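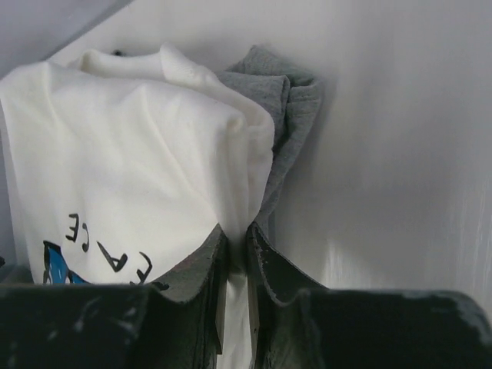 Trulwood Opens Garment Reuse Program in Jodton

JODTON, May 24, 2021 — Trulwood, a clothing resale company, will open a garment reuse program in Jodton this June. Residents can bring in clean clothing they no longer wear and receive store credit or pass the items on to local families at no cost.

The program will be run with Raudsepp, a commercial laundry that has agreed to wash and fold donated items. Idolance will handle pickup from 25 apartment buildings. 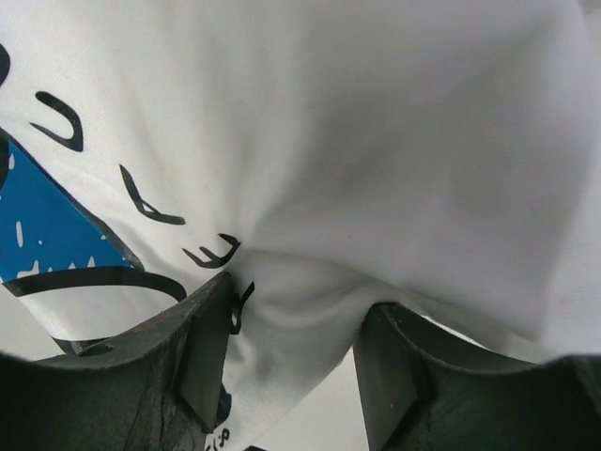
White cotton fabric gathered into folds.

"Most of what people give away still has years of wear in it," said Mārtiņš Lukoševičius, program manager at Trulwood. "We want it back in use — close to home, if we can."

Trulwood expects to hire 50 people, most of them part time. Each household may bring up to 2 bags per visit.

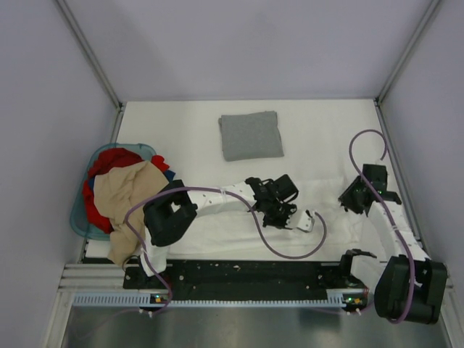 What to Bring

Shirts, pants, sweaters and children's clothing are accepted, along with towels and bed sheets. Shoes are not accepted. Items in good condition earn 75 cents each in credit.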